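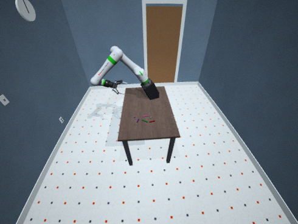

The Draltthorpe Seed Library is through its second growing season, and it has been a wonderful one. Your grant has paid for drying racks, jars, paper packets and the bean trial, and all of it has been in use since February. The one big piece still to come is the sorting room at the back of the old feed store. A long dark brown table with blue-gray walls on three sides of it is very much the look we're after, and pale seed shows up nicely on a dark wood top. We'd pick a plain floor over a dotted one, though. Finding a dropped lettuce seed is hard enough already!

What we grew

The collection now stands at 37 varieties, all of them grown out in local gardens and all of them open-pollinated. The newest arrivals are three tomatoes, a white sweet corn that had been kept going on one farm out past the reservoir, and a collard with leaves you could wear as a hat. The corn needed a plot well away from everybody else's, and the Plindon church let us have the field behind its parking lot. We hand-pollinated anyway, with paper bags over the tassels, and the ears filled right to the tip.

The Okamel pole bean is the one people keep asking about. It was our main trial this year. We planted it in 4 gardens with very different soil, from heavy clay by the river to the sandy beds up on the ridge, and it climbed like mad in every one. The clay garden was slow to start and we had to replant the first row after a cold, wet spell. After that it caught up. The ridge garden picked first and had the smallest beans, and the flavor there was terrific (ask anyone who came to the supper). Seed from each garden has been kept in its own jar, so next year we can see if the ridge line stays early when it's grown down on the clay.

The Mahuika squash was harder. Vine borers got into the stems in midsummer and we lost most of the planting at the school garden. The vines we had buried at the joints rooted again and kept going, and they gave us enough good fruit to save seed from. We'd like to try it under row cover next time, taking the cover off once the flowers open. The growers' handout has a page on this now.

Seed going out

We set out to give away 300 packets this year and got there before the end of the spring swap. After that we filled requests from what was left in the jars. Beans and tomatoes went fastest, as they always do, and the flowers surprised us. Zinnias were gone by lunchtime.

Returns are where we have more to learn. Plenty of people grew the plants, loved them and then ate the lot, or let the seed get rained on. The fall seed-saving classes are meant to help, and the Tuesday evening ones were packed. Wet processing of tomatoes was a huge hit in spite of the smell. We're also putting a line on each packet saying which plants to leave alone and when to pick them, so no one has to go home and look it up.

Storage

The jars are in 2 secondhand refrigerators. One of them runs damp, and a germination test on the onion seed from that side came out worse than we wanted. We've added drying packs and moved the onions and parsnips across. Those two lose their strength so quickly that we plan to grow them fresh every other year in any case.

Spending

We are under on packets and over on lumber for the drying racks, and the two nearly cancel out. The sorting room money has not been touched. The landlord still has to fix the leak over the back door, and we don't want to paint until that's done.

Next season

We'll repeat the Okamel trial with swapped seed, give the Mahuika squash another go, and start on garlic, which several growers have been begging for. Garlic goes in during the fall, so the beds are being dug now. We would also like to shift any leftover packet money to a second set of cleaning screens. Please let us know if that is all right with you before we place the order.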